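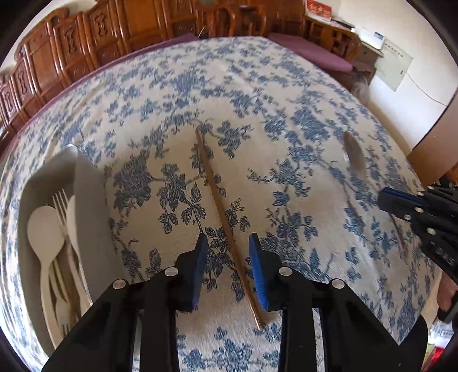
Pavithra Arumugam
Sunday, October 10, 2021

Home Profile Threads Replies Media Log in

1/ Week five of our student project. The task is putting utensils away: pick one thing up off the table, put it in the gray box, go get the next one. We're teaching it by doing it ourselves with hand-held grippers.

2/ Chopsticks are the hard part. A spoon gives you a wide bowl to aim for. A chopstick is thin and round, and if the blue pads close a little off center it rolls.

3/ What works for me is coming in low with the jaws on both sides of the stick before closing. Golshifteh prefers to grab near the thick end. We have demos of both and haven't decided if mixing them is a problem.

4/ Count so far is 138 good demos. We threw out 41, mostly drops and a few where we went too fast. Goal is 200 before the first training run in November.

5/ We switched to a flowered tablecloth on purpose. The first set was all on a plain white desk and the model got lost on anything else. Blue print on cream is a decent test, and a shiny knife on top of it is worse.

6/ Someone asked about two grippers. Yes, there are two. Malathi runs the second one.

7/ Box rule we settled on: spoons and forks go in handle down when possible. If one lands the other way we leave it and keep the demo.

8/ Code is in the Grorkeo folder for people in the class. Please don't rename the files again. It took me an evening to match them back up.

9/ Next session we add a second table height. Rajeshwari is bringing the folding one. Will post numbers after that.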